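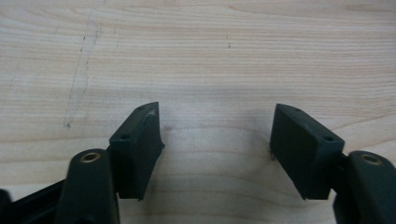 Urkitz Makers' Club – Wood Finishing Section

4. Oiling a pale wooden top

Pale wood is a joy to oil! The grain lines come up beautifully, and the second coat is where it gets really exciting. We use Veleck hard oil in the club, but the steps are the same for Dodach.

4.1 Sand along the grain with 120 grit, then 180. Stay with the 120 over any scratches or pencil lines, as oil makes them stand out.

4.2 Vacuum the top and wipe it with a barely damp cloth. Leave for 40 minutes.

4.3 Stir the tin (don't shake it) and pour out a small puddle. Spread it thinly with a white pad, working towards the far end.

4.4 Wait 11 minutes, then wipe off everything that is still shiny.

4.5 Leave overnight and repeat from 4.3. A top needs 2 coats, desks included.

Note: end grain drinks oil like mad, so go back over it before wiping.

CAUTION: Oily rags can catch fire by themselves. Soak them in water and put them in the lidded metal bin by the door. Never leave them in a heap.

4.6 Cleaning the pads: see section 7.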